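Common room tidying: your questions, our answers

Prudham shared workrooms. Last revised June 12, 2018.

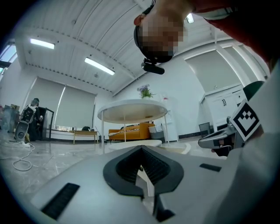 The common room, with the round table, the yellow sofa and the blinds.

Every spring we get sent articles promising that a shared room will look after itself if you buy the right boxes. We have tried a fair few of the ideas and kept the ones that survived a month. The questions come from the slips left in the kitchen drawer during May.

Do we need more storage?

Probably not. There are white cabinets all down one wall, a storage bin by the sofa and a counter under the windows. When we emptied the cabinets in May we filled 3 crates with things no tenant would claim, including a fondue set and a great many lids. Somebody will suggest another shelving unit before the year is out. Please look in the cabinets first.

What goes in the bin next to the sofa?

Cushion covers, the spare throw and board games with all their pieces. It isn't for rubbish, and it isn't for post.

Are the small glass containers on the counter up for grabs?

No. They stay in rows on the white counter behind the bench. If you use one, wash it and put it back. We were told by a visiting organiser that glass "encourages mindful use". We've seen no sign of this, but glass does wash better than the plastic tubs we had before.

Can I leave my bag on the bench?

During the day, yes. Overnight, no. The bench is low and people do sit on it, and a bag left there tends to collect two more bags by the morning.

Should we buy the Flilarik drawer system?

Several of you have asked, and one of you left the brochure on the fridge twice. The quote came to £594 with fitting. For that we would get dividers, labels and a "habit chart". We looked at the sample drawer for a week and it held the same amount of cutlery as a drawer with a cheap tray in it. The answer for now is no – ask again if they drop the chart and half the price.

What about the Clalerico spray for the cabinet doors?

It smells of pears and claims to keep fingerprints off for 84 days. We tried it on one door and left the next one alone. By the second week we couldn't tell which was which. Washing-up liquid and a damp cloth will do, and go round the black handles properly, as grease sits behind them.

Do flowers on the table count as clutter?

This has caused more argument than it deserves. A small vase is fine. It leaves plenty of room for mugs and papers, and purple flowers have never stopped anyone eating lunch. Change the water, and throw the flowers out when they droop. Anything bigger than a small vase goes elsewhere.

How should the blinds be left?

Up in the morning, down when the last person leaves. Pull them slowly. The large ones are heavier than they look, and a replacement chain costs £70. Yes, we also thought that was steep.

Can I put things on top of the fridge?

One small thing, for one day. The top of a fridge is where leaflets go to be forgotten.

Does the Pascual method work?

That's the one where you touch each object and decide within a breath whether it stays. Four of us tried it on the tea towels. It was quick, and the next day we had to buy tea towels. It may suit people who live alone.

Who moves the furniture back?

Whoever moved it. The round table has thin legs, so lift it with a second person and don't drag it. Chairs go back by the cabinets, clear of the doors.

Is there a rota?

There was. It was colour-coded and laminated, and it made no difference we could measure. Wipe the table after you use it, empty your own shelf in the fridge before a holiday, and put slips in the drawer if something is broken. Slips about the rota will be read, but don't expect it back.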